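Share 25 | Comments 2

Oilcloth and printed table coverings

Printed table covering is a general term for sheet material, decorated on one side, that is laid over a table to protect it and to improve its appearance. The group includes traditional oilcloth, coated cotton, plastic sheet and adhesive film. Coverings of this kind are used in homes, schools, cafés, market stalls and craft rooms. They differ from woven tablecloths in that they are wiped clean in place and are seldom laundered.

Terminology

The word "oilcloth" first referred to cotton or linen fabric treated with boiled linseed oil. In present use it often refers to any wipeable table covering sold from a roll, whether or not oil plays a part in its making. Sellers also use the terms "wipe-clean cloth" and "coated cloth." Museums generally keep the older meaning and describe later materials by their composition.

History

Oiled fabrics were in use for bags, covers and floor cloths long before they became common on tables. A floor cloth was made by stretching canvas on a frame, sizing it, and applying many coats of paint, with drying time between each. The result was stiff and heavy. Table oilcloth called for a lighter fabric and fewer coats, so that the material could fold over an edge without cracking.

The growth of roller printing allowed patterns to be repeated quickly over a long piece of cloth. Makers offered checks, imitation lace, wood grain and marble, along with flowers in many arrangements. Cheaper grades were printed in one or two colors on a white or cream ground. Better grades carried several colors and a coat of clear varnish.

The workshop at Bandmont is among the better recorded of the small producers. Its surviving order book lists 878 patterns, of which more than half are floral. The Živković family, who ran the workshop for three generations, kept printed samples pasted beside the entries, and the book has become a useful source for dating pieces found in houses in the surrounding district. The historian Bakari Nyamweya has shown that many Bandmont patterns were adapted from wallpaper borders and that the same rose motif was sold under at least four names.

Plastic-coated cloth gradually replaced linseed oilcloth in most markets. It had little odor, did not turn yellow as quickly, and could be made in brighter colors. Linseed oilcloth did not vanish entirely, and small amounts are still made for restoration work and for buyers who prefer it.

Materials and manufacture

Traditional oilcloth begins with a plain cotton base. The cloth is filled with a paste of clay or chalk, then coated with linseed oil and pigment. Each coat is dried and rubbed smooth before the next. The pattern is printed on the final ground coat and sealed with varnish. A full run at Bandmont took 25 days from bare cloth to finished roll, most of it spent in the drying loft.

Coated cotton is made by spreading liquid plastic over the base fabric and curing it with heat. Printing may be done before or after coating. When the print lies under a clear layer, it resists rubbing far better than one left on the surface. Sheet coverings have no cloth base at all, although some have a soft backing that keeps them from sliding.

Adhesive film is a thinner product. It is pressed directly onto a board or tabletop and trimmed at the edges. Film gives a flat surface without folds, but it is difficult to remove cleanly after some years, and any grit trapped beneath it will show as a raised point.

Pattern and repeat

A pattern repeat is the distance over which a design begins again. Small repeats waste less material when two lengths must be joined. Large repeats suit wide tables, where a close pattern can look crowded. Scattered designs, in which single flowers or insects are spread over a plain ground, are often planned so that no motif appears to have a top or bottom. People seated on all sides then see the pattern the right way up.

Roses are the most frequent subject in the collections surveyed by Jerome Soriano, followed by fruit, checks and small field flowers. Butterflies usually appear as a filling motif between larger blooms. Pale grounds have remained popular throughout, even though they show marks more readily than dark ones – a point already noted in early household manuals.

Care

Printed coverings are cleaned with a soft cloth, warm water and a little mild soap. Scouring powder dulls the surface and in time removes the print. Crumbs and grit should be brushed away before wiping, as they scratch when dragged under a cloth. Dirt tends to collect where the covering meets a wall or raised edge, and a dry brush is suitable for these places.

Hot pans should not be set directly on any of these materials. Oilcloth may soften and stick, while plastic sheet may shrink or pucker. For storage, a covering is rolled with the printed side outward around a wide tube. Folding leaves creases that later become cracks.

Collections

The Grinivley Museum of Household Goods holds almost 2,000 samples, including the Bandmont order book. A smaller group at Gukon consists mainly of café coverings and is open to researchers in March by arrangement.

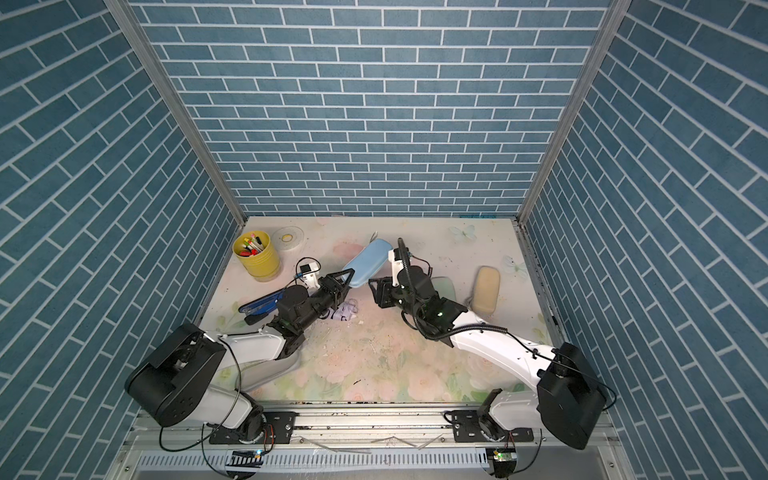 Related articles

Floor cloth
Linseed oil
Roller printing
Shelf paper
Wallpaper borders

Category: Household textiles and coverings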